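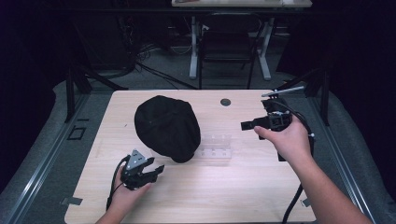

2026-09-17. Wisport handset, second battery sample. Charged to full, then ran the video loop at 700 nits. It died at 46 percent on the gauge, same as the first one. Measured the pack on the bench, wood top, next to the black cap and the clear plastic holder: 3000 mAh, so the cell is fine and the gauge is wrong.

Mabli Edwards has the Curneck firmware, build 104 - will flash it tomorrow and repeat.
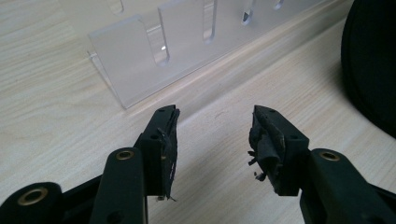
If the gauge still drifts, ask for the November build. Charger log still to copy over.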